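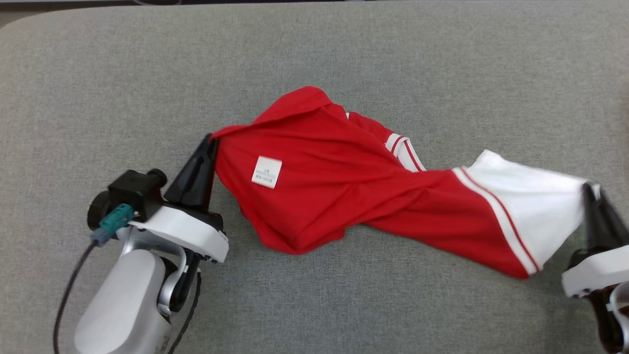
Folding a jersey in thirds is a waste of time, a reader wrote after our first piece on club laundry, and anyone with a full team to dress should just roll everything and be done. The woman who looks after the kit at Idgate disagrees. She has 19 players on her list and washes for all of them.

"Rolling is fine for a gym bag," she said. "In a locker it comes undone as soon as somebody pulls out the one next to it."

She starts with the tops – "they take the longest, and I'm fresher then" – and lays each one front down on a padded surface. Sleeves go in first, then the sides, then the hem comes up to the collar. She doesn't iron. Shiny fabric marks easily, she said, and a Geerts top she once pressed still has the print of the iron on its back.

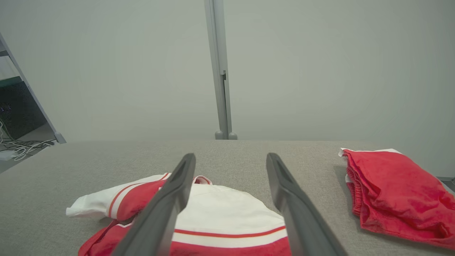 Shorts get folded once down the middle and once across, with the waistband on the outside. "If I can see the elastic, I can find the size," she said. The drawstrings are tucked in before the wash and again after it.

Red and white together used to worry her. The first set from Poruvwood turned 2 white collars pink, and she now washes any new kit alone in cold water the first few times. The club paid $300 for its dryer, but she uses it only for socks and towels. Everything else hangs overnight and is folded in the morning, before eight if she can manage it.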